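30/12/2024

I have finally finished the hallway at Toft and I'm so pleased with it that I keep walking up and down for no reason! Two rolls left over, glue in my hair, and not one bubble that I can find (so far).

If you've never hung wallpaper before, start with a small room and a forgiving pattern. I did the opposite at Dirnau years ago, with giant palm leaves that had to line up at every seam, and I still think about the corner behind the door. Priya Pruitt lent me her pasting table this time and it made a huge difference to my back.

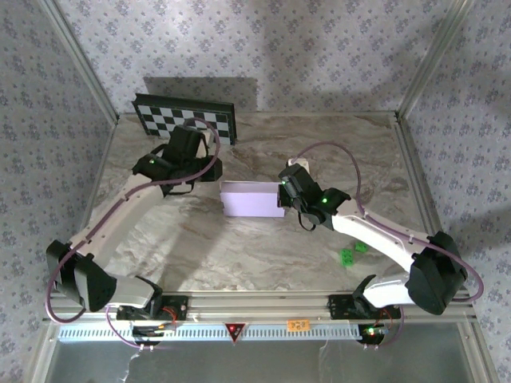
Choosing the paper took longer than hanging it. I had 18 samples taped up by February and loved a different one every morning. I went in wanting stripes, then got completely swept up by little flowers – the lavender in the photo, with its small repeating floral, is very close to the mood I was after, and I love that it carries on round the side walls as well as the back. Mine is a greyer colour, called Grolladberg, but it has the same soft, old-fashioned feel.

Next up is the stairwell, which is 3 metres high at the tall end and a bit terrifying. Halfdan Hjaltested has offered his long ladder, so I'm going to strip the old paper this week and see what's under it. I'm hoping for good plaster!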